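Trilholm workshop, tabletop arm cells
Pre-purchase inspection checklist with comments
Walked 17th September. Last walk was in August.

1. Emergency stop within reach of the operator's chair — OK on both cells.

2. Cables secured along the arm — PARTLY. Ties on the Olcombe cell are worn. Add a pack of 100 to the next order.

3. Gripper fingertips — REPLACE. Pads have hardened. Quote from Cesley is for 2 sets, and we should take both. Lead time is about six weeks.

4. Mounting bolts torqued and marked — OK.

5. Guarding between cell and walkway — FAIL. Floor tape only. A fixed screen has to be in the budget before a third arm is bought. 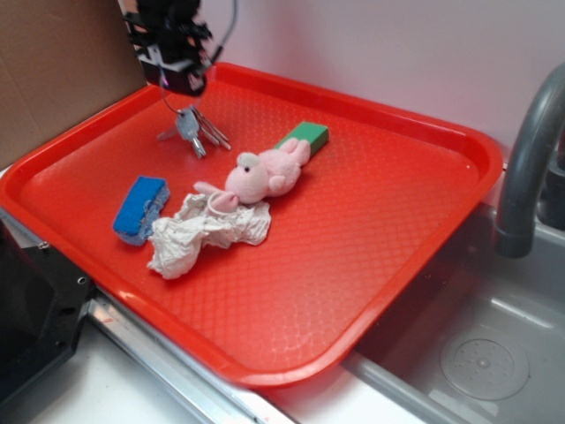 6. Test objects and trays — OK, with a spending note. The Ene proposal asks for a full boxed object set, and I would cut that line. Sponges, a plush bunny, a crumpled cloth and a bunch of keys on one red tray already cover soft, flat and awkward shapes, and any of them can be replaced from a corner store. Keep a small amount for spares. Trays should be bought in one color so the lighting setup stays the same.

7. Tray position — COMMENT. Corners should not hang over the sink basin during a run. A stop strip on the counter would do. Low cost, order now.

8. Power — OK for two cells. A third needs its own circuit. Get the electrician's price first.

9. Spare parts shelf — 96 items on the list, part 2045 (wrist connector) out of stock. Reorder.

Hold the third arm until items 5 and 8 are closed. Items 2, 3, 7 and 9 can go through on the current budget.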